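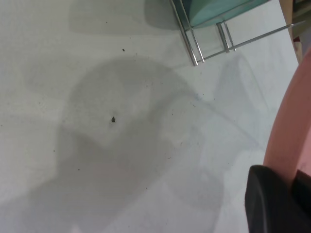
Attachment 1: white tabletop, specks across the middle

Ticket 2262
Product: Umik league manager, hosted
Reported by: Drenel and District Table Tennis League, fixtures desk
Category: Tables and averages
Status: Resolved, monitoring

Reported fault
After Saturday's upload, Division Two shows Brastier B with 12 matches played. The correct number is 11. Their points total is right. The player averages for the same team are also right. Texier A, their opponents in the last match, show the correct number played.

Steps already tried by the league
Cleared the browser cache. Logged out and back in. Deleted the scorecard and entered it again. No change after any of these.

Support, 09:40
Fault reproduced on our side. The public table and the admin table give the same wrong figure, so the cache can be ruled out. Please do not delete the card again while we are looking at it.

Support, 11:15
The Brastier B v Texier A match was postponed in December and given a new date. The original fixture was marked "postponed" and then changed to "void". The played column still counts a void fixture for the home side if a team sheet was saved against it. A team sheet with 4 names is saved against the old fixture.

League, 11:50
Confirmed, the home captain entered the sheet before the hall was closed. Can we remove it ourselves?

Support, 12:05
Yes. Open the old fixture, choose Team sheet, then Clear, then Save. Do not use Delete fixture, as this also removes the link to the new date. Then run Rebuild table for Division Two only. A full rebuild is limited to 2000 scorecards and your archive is over that.

League, 13:30
Done. Brastier B now show 11 played. Other divisions checked, no differences found.

Support, 13:45
Fix for the void count is in the next release. Ticket stays open until then.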